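Setting Up and Sharing the Table
Barnari Workshop Table, Owner's Guide
Text by Weronika Kozłowski

If you've come straight from the assembly section, congratulations. You have a table. Check underneath for leftover bolts, and if you find any, go back one section before putting anything on top that you care about.

The rest of this guide assumes the table is level, the top is bare, and two parties are about to work at it from opposite sides. You can also use it alone. Read "the other side" as "your other hand" and skip the parts about manners.

Before you start

You will need:
a damp cloth and a dry one
the hand tools for the job
any cordless tool, charged
one cup for small parts
masking tape, optional

Wipe the top with the damp cloth, then the dry one. The top is light wood and shows everything. The Parthorpe showroom calls this "honest character." You will call it a coffee ring.

CAUTION: Do not soak the top. Do not use bleach, scouring powder, or the stuff under the sink with the label worn off.

Laying out the top

1. Find the middle. Stand at the front edge and put your palm down where both sides can reach without leaning. Leave that patch clear. It is the handover area, and things are only allowed to pass through it. If you have trouble believing in invisible boundaries, mark it with masking tape.

2. Put the small-parts cup toward the back. Anything small and likely to roll goes in the cup: screws, caps, the little plastic toy pieces you are sorting or fixing. A paper cup works, and so does a mug with a chip in it. Do not use a cup that anyone plans to drink from later today.

3. Lay the cordless tool flat, to one side. Keep it out of the handover area and keep the tip pointed away from the cup. Standing it on end looks tidy for as long as it stays up.

4. Set out hand tools one at a time, as needed. A full row of tools is very handsome and leaves no room to work. Keep the others in the drawer.

5. Clamp anything that must be clamped to the edge. Fit a scrap of card under the metal jaw first, and turn the screw until it is snug. If the wood creaks, you passed snug a while ago.

NOTE: Leave the front edge open wherever you can. It's where elbows live.

Passing a tool across

Most dropped tools are dropped in the middle of the table, at the exact moment when each side believes the other has it. The procedure below will seem silly for the first 10 passes. After that you'll do it without thinking.

1. Pick up the tool near the working end, if the working end is safe to hold. If it's sharp or hot, lay the tool down in the handover area and let the other side pick it up. Skip the remaining steps and feel sensible.

2. Move it to the middle and stop there. Chasing a moving handle is a party game.

3. The receiving side comes to meet it and takes hold of whatever part is free.

4. Say "got it." Any words will do, so long as both sides agree on them beforehand. A grunt has been known to work in established partnerships.

5. Let go. Only now.

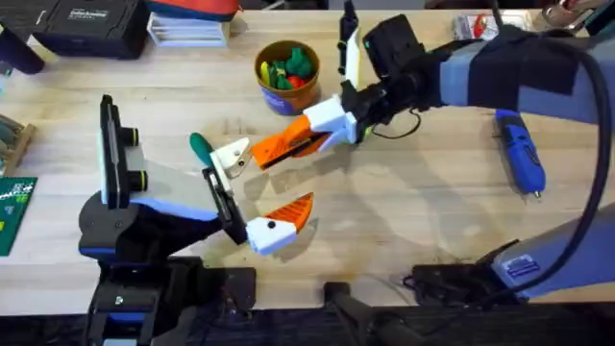
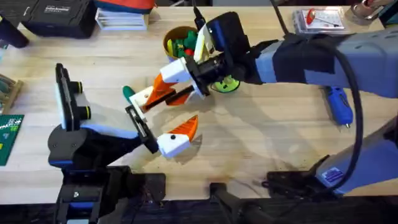
The handover area, in the middle of the table.

Keep the pass low. A tool that slips an inch above the wood makes a small noise. From shoulder height it makes a dent, and our warranty has a short paragraph on dents that comes down to the word "no."

CAUTION: Never pass a cordless tool with a finger on the trigger. Lock it first, or take the battery out if yours has no lock. Do this even if you are in a hurry, and especially if you have just announced that you are in a hurry.

Who puts it back

The person who used it last. We get more mail about this than about anything else in the guide, including the diagram in the assembly section that was printed upside down.

If both sides used it last (this is claimed surprisingly often), whoever is closer to the drawer puts it away. If there is still a dispute, the tool goes in the handover area until someone needs the space. It will be put away within five minutes by the person who can't stand looking at it.

Working with the small-parts cup

Take pieces out a few at a time. Tipping out the whole cup feels efficient and adds 40 minutes to the afternoon, most of it spent on the floor with a flashlight.

Sort by color only if color matters to the job. People find sorting pleasant and will do it instead of the repair.

If the cup goes over, don't sweep the pieces toward yourself with a forearm. Hold a tray or the lid of a shoebox under the table edge and brush toward that. Then check your cuffs.

NOTE: The optional Ruritz side tray hooks onto the back edge and holds a cup steady. A lump of putty under the cup does nearly the same thing. We would prefer that you bought the tray.

Clearing up

1. Cup first. Empty it into a jar with a lid and put the lid on. The jar should have a label, and the label should say what's in the jar now.

2. Cordless tool next. Take it to its charger instead of leaving it on the table where you'll be sure to remember it.

3. Hand tools last, handles all facing the same way in the drawer. There is no technical reason for this. I like it.

4. Loosen any clamps by half a turn if they're staying overnight, and remove them if they aren't.

5. Wipe the top. Run your hand lightly along the edge for splinters and sand any you find with fine paper, along the grain.

Oil the top once a year. September is a good month for it, after the humid weather and before anyone wants the table for holiday projects. Use the Baran finishing oil or any clear oil meant for bare wood, put on thin, and let it stand overnight.

CAUTION: Oily rags can heat up and catch fire on their own. Spread them out flat outdoors until they are fully dry, and never ball them up in the trash.

If something goes wrong

The table rocks. Turn the adjustable foot on the short side a little at a time. If you have already folded up a piece of cardboard and pushed it under the leg, that's fine too, but it will still be there in 100 years.

Things roll to one side. Same cause, same foot.

There is a dent. Lay a damp cloth over it and press briefly with a warm iron. Shallow dents often come up. For deep ones, see the cup, and where you might put it.

A tool is missing. Look in the other side's back pocket before you empty the drawer.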